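Unit 4: Budgeting a ceiling-mounted arm
Instructor: Lleucu Prosser

Plan the cell in simulation before asking for quotes. Set out everything the arm must handle, including mugs, a bowl, bottles and crates, and list each item with its size and weight. 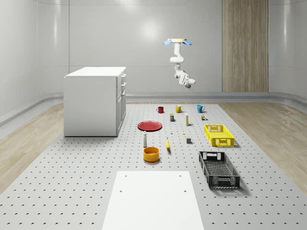 Split the budget into lines. The arm is one line. The ceiling mount is another, and it usually needs a structural check, which is billed separately. In the Darnen worksheet the mount is item 12 and the perforated platform is item 113. Students often leave out the second one.

Reach comes next. Measure from the mount to the farthest point of work, including any furniture with drawers. A short arm costs less but may force you to move the cabinet.
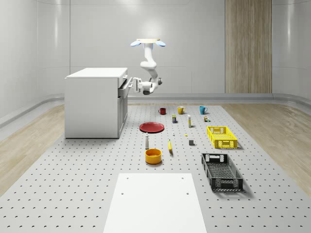 Get 2 quotes for the gripper, one from Stundlow and one from Brokitz. Ask each for finger spares, lead time and the price of a service visit. Enter shipping on its own line.

Homework: complete the Pumphrey budget form, page 372 in the course pack. Due at the end of August.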